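Drellis says its new pots will last a lifetime. The paperwork says 31 months

Drellis, the cookware seller that built its name on pastel stockpots, began telling shoppers in February that everything in its new line is "guaranteed for life." The phrase is on the boxes, on the store shelves and in the emails. The guarantee itself is a separate document, four pages long, and it reads a little differently.

On page three, "life" is defined as "the expected service life of the product under normal household use." An appendix sets that expected service life at 31 months for any pot with a colored exterior. Plain steel pots get longer, though the appendix doesn't say how much longer, only that claims will be "assessed individually."

Neelam Sisodia, who runs a small consumer advice desk in Irnadov, has been collecting warranty sheets from kitchen brands since last fall. She now has 237 of them in two binders and a shoebox. She says the Drellis one is far from the worst.

"At least they put a number in it," she said. "Most of them leave it so vague that you can't even argue with it. You send in your pot, they send back a letter saying it's normal wear, and you've paid for the postage."

Postage is a sore point. Drellis asks customers to ship the pot back at their own cost, in a box of a certain strength, with the original receipt and the registration number issued within 14 days of purchase. Anyone who didn't register in that window is out of the program. The company would not say how many buyers register. A spokesperson said only that response had been "very encouraging."

The spokesperson also pointed to testing. According to a company summary, the new pots went through 1,000 wash cycles at a lab run by Saxena, a firm that shares an owner with Drellis. The summary says the finish "performed strongly." It gives no failure rate, no dishwasher temperature and no word on how many pots were in the test. Asked for the full report, Drellis said it was confidential. Asked why a pot that sails through 1,000 washes needs a 31-month limit, it said the two matters were unrelated.
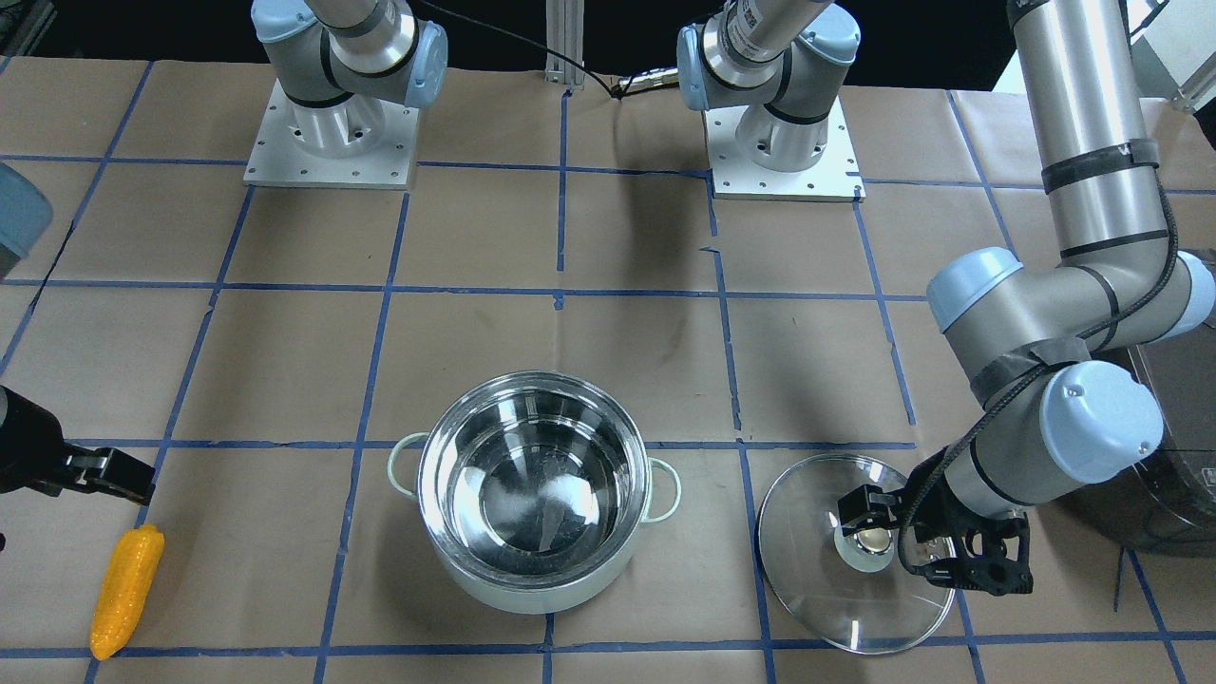
Does a lifetime guarantee mean a store has to replace a chipped pot?

Only if the written terms cover chips, and the Drellis terms don't. Chips, scratches, stains, discoloration and "changes in surface appearance" are all listed as cosmetic and left out. A handle that comes off is covered. So is a base that warps, as long as the pot was never heated empty, which the company says it can tell by looking.

Poonam Solanki bought two of the earlier Drellis pots and tried to claim on one when the base began to rock on her stove. Her letter back said the damage was "consistent with dry heating." She says she never did that, and that the letter didn't explain how anyone had reached that view. She was offered a discount code toward a new pot, good for six weeks.

"I asked who had looked at it and they wouldn't tell me," Solanki said. "I asked for it back and they said it had been recycled."

Drellis would not discuss her case. In a written statement it said that every claim "is reviewed by trained staff" and that customers "overwhelmingly report satisfaction." It did not say who asked them, or when.

Sisodia's desk has heard from some 200 people about cookware guarantees in general, across all brands. That is a small group, and people who write to an advice desk tend to be the ones who are already annoyed, so it would be a mistake to read too much into it. The letters do share a pattern, though. Hardly any of the writers had seen the full terms before they paid. Several had been told in the store that the guarantee was "no questions asked."

Unen, a rival brand sold in many of the same stores, dropped the word "lifetime" from its packaging last year and now offers a flat five years, receipt only, no registration. Its prices went up the same month. Whether buyers are getting more for the extra money is hard to say until the first of those pots gets old enough to break.

Drellis says it has no plans to change its wording. The full terms can be found on its website, under "Our Story," at the bottom of the page. Shoppers who want them on paper can ask at the register, though two of the three stores called for this story did not have a copy.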